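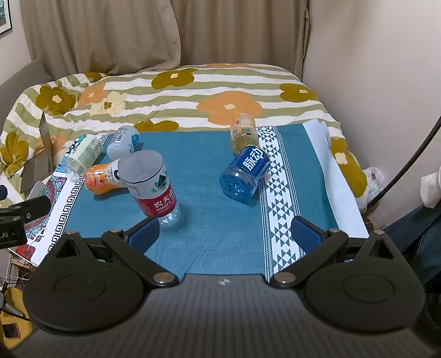

Nov 1, 2018

Bottles again. I must have picked up the same bottle of Nongfu Spring sixty times in my life without giving it a thought, and now I can't go near one without wondering which end I'd grab first. This is what comes of arguing with Lakmal Gunawardena over supper.

He's convinced the machines are nearly there with housework. I say they're nowhere close, and we went at it until the rice went cold (his fault, he'd sent me a clip from the Kisuma people just as we sat down). In the clip an arm takes a bottle off a shelf and puts it in a crate, very smooth, very quick, and he looked at me as if that settled it. But the bottle was standing up! Everything was standing up, in a row, same shape, same distance apart. Show me a home where the bottles do that. Ours end up on their sides, leaning on each other, labels facing every which way, and on a cloth that rucks up as soon as you brush against it. A clear bottle on a busy pattern is hard enough for me without my glasses.

Lakmal says the bottling place at Pemport shifts 2,000 an hour with hardly a hand on them. Fine, I believe him, but that's a belt. I did a summer on a shop floor at Skivuvholm and the belt was never the trouble – it was the odds and ends, the one that had tipped over, the one with its label peeling. Somebody always had to lean in and sort it out, and usually it was me.

I will give him this much. Back in May I'd have said sixteen years before anything could clear up a bedroom, and tonight I said ten, and he noticed, and he was unbearable. Two fingers and a decent soft pad will get you a long way with a bottle, if whatever's driving them knows where the neck is. It's the knowing I don't trust yet. And a thin empty bottle crumples if you so much as look at it.

We've bet a dinner at Mridha on it, four years from now, loser pays. The test is a mixed lot of drinks bottles, tipped out anyhow on a tablecloth, all into a bag and the cloth left where it was. He wanted to leave out the bit about the cloth. I said no chance.

Must ring Mum tomorrow, and buy milk.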